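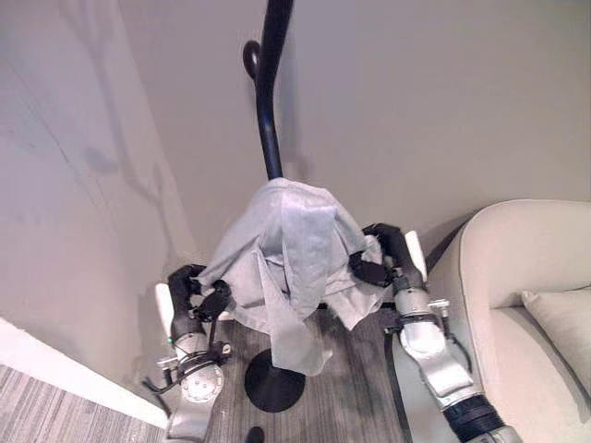

**Garment handling weekly, Rikthorpe lab, May, 3:00 pm**

**1. Right gripper fault**

Great turnout for this one! The right gripper on Wunum stopped releasing during the coat stand task. It held on to the cloth after the open command, the arm pulled back, and the stand came down with it. No one was hurt, the stand is fine, and the log is a beauty: all 26 seconds, every joint.

- Fault code 570 showed up 3 times in 200 runs, always on release.
- Left gripper: clean record so far.
- Talebi controller kept driving the arm with the fault active. All agreed this is the real safety problem.

**2. Decisions**

- Any gripper fault now stops both arms. Patch goes in before the next run.
- E-stop stays in the operator's hand during release (it was on the desk).
- Swap the right finger cable, keep the old one for Claltska to look at.

**3. Open**

Slower retreat after release? Lots of good ideas, no agreement yet. Bring plots next time, we'd love to see them!

Closed 3:40 pm.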